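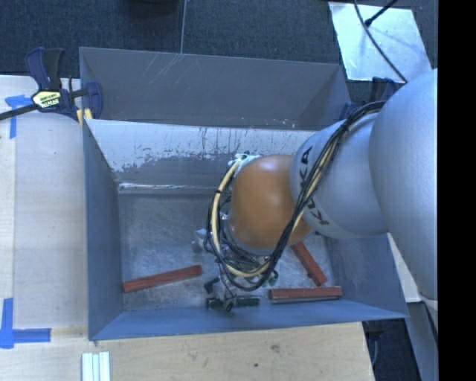
Welmont Careers and Speaker Events Office

About us

The Careers and Speaker Events Office organises the public talks, employer evenings and mentoring programme of Welmont College. The office is open to all enrolled students, to former students for four years after they leave, and to residents of the Habte district who hold a library card.

Our work began as a single lunchtime talk in the old refectory. The annual Welmont Forum now fills the 800 seats of the Marnico Hall every August, and a smaller series runs on weekday evenings through the autumn and spring terms. Last year 2319 people attended at least one of our events, of whom 769 were attending for the first time.

Speakers are invited from a wide range of occupations. Recent programmes have included a bridge inspector, a court interpreter, a cheese maker and the founders of two small publishing houses. We ask each speaker to talk plainly about how they entered their field, what they were paid at the start and what they would do differently. Speakers do not receive a fee. Travel and one night's accommodation are met by the college.

The office is led by Bethel Hadgu, Head of Careers, who joined the college from local government. Zewditu Endale is Events Manager and is responsible for the Forum programme, bookings and access arrangements. Enquiries about mentoring should be sent to the general office address.

Recordings of most talks are kept in the Flaleo Archive, on the second floor of the library, and may be viewed there on request. A small number are withheld at the speaker's wish.

Proposals for talks are considered once a term. Please send a summary of one page, together with a short note of your working background. Applicants will receive a written reply whether or not a place can be offered.

The office is open from 9.30 am to 4.30 pm during term.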